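Hendby WR Wrist Cable Retainer Kit
Replacement cable and clamp set for two-arm parcel stations

Parts & Service > Arms and Hands > Wrist > Cable Retainers

Availability: in stock
Sold as: one kit per wrist (order two for a two-arm station)
Fits: Hendby left and right wrist modules, first and second series
Replaces: original adhesive cable clip

Why this part was changed

The original wrist cable was held to the housing with a single adhesive clip. On stations handling light parcels, the clip can let go after long running. The cable then has enough slack to move outward when the wrist rolls, and it can catch on a conveyor rail, a bolt head or the rim of a crate.

When the cable is pulled, the hand controller loses its signal and raises fault 431 (hand communication lost). In the first software release the fingers held their last position on this fault while the arm finished its move. At the Wasia sorting site this led to an arm dragging a parcel bag along the rail with the fingers still closed. The operator used the stop button. There was no injury. The cable jacket was cut and one finger linkage was bent.

Lesego Shabalala of Hendby field service inspected the station the same afternoon and found the clip hanging from the cable. Two other wrists on the line had clips that could be lifted with a fingernail.

What to do if you have the original clip

Stop the station and isolate power before touching the wrist. Push the clip gently sideways. If it moves, take the arm out of service until the kit is fitted. If it holds, you can keep running, but check it at the start of every shift. Do not glue the clip back and do not use cable ties in its place. A tight tie puts the bend in the wrong spot and the conductors break inside the jacket, where you can't see it.

A wrist that has already shown fault 431 needs a new cable even if the old one looks fine and the fault clears on restart.

Kit contents

Screw-down retainer, two-part
4 screws with thread lock
Wrist cable, 700 mm, with molded connectors
Strain relief boot
Fitting sheet and inspection label

Fitting

The retainer uses the existing holes in the housing, so no drilling is needed. Fit the boot to the connector first, then the cable, then the retainer. Roll the wrist by hand through its full travel in both directions before tightening the screws. The cable should stay against the housing the whole way. Update the hand controller to the current release at the same time – with the new software, fault 431 stops the arm as well as the hand. The retainer does not replace the update.

Service interval: inspect every 1000 running hours. Replace the cable if the jacket is nicked, flattened or shiny at the bend.

Parcel station work with thin mailer bags:

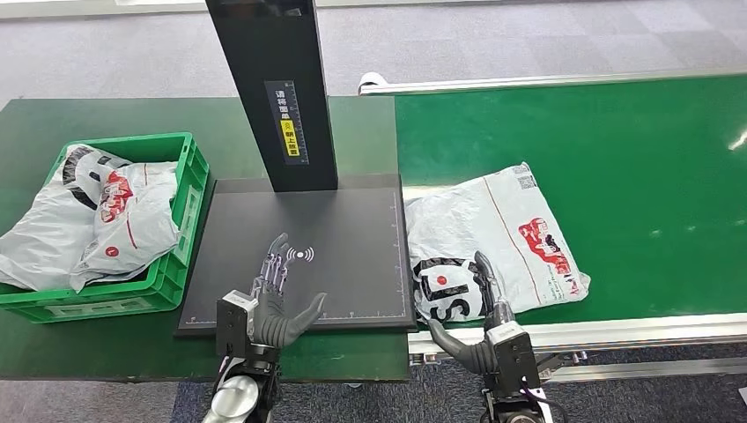
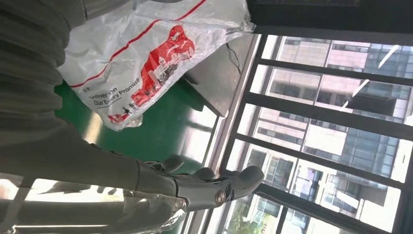
Flat plastic mailers put more wear on the wrist cable than boxes do. The hand has to come down low and press on the film to get hold of it, and that brings the wrist close to the metalwork. In the first picture the right hand is pressing on the lower edge of a bag on the conveyor, and the wrist unit sits right at the near edge of the belt, with the bolts and brackets of the metal frame underneath. Check the cable on that side first, and check it with the arm in its lowest position.

Esmaeil Parsa at our Rahimi depot handles exchanges for stations under service contract. Have the wrist serial number and the fault log ready when you write. Customers who bought through Jolley should order through Jolley, using the same part name. Return damaged cables with the kit box; we cut them open and record where the break is.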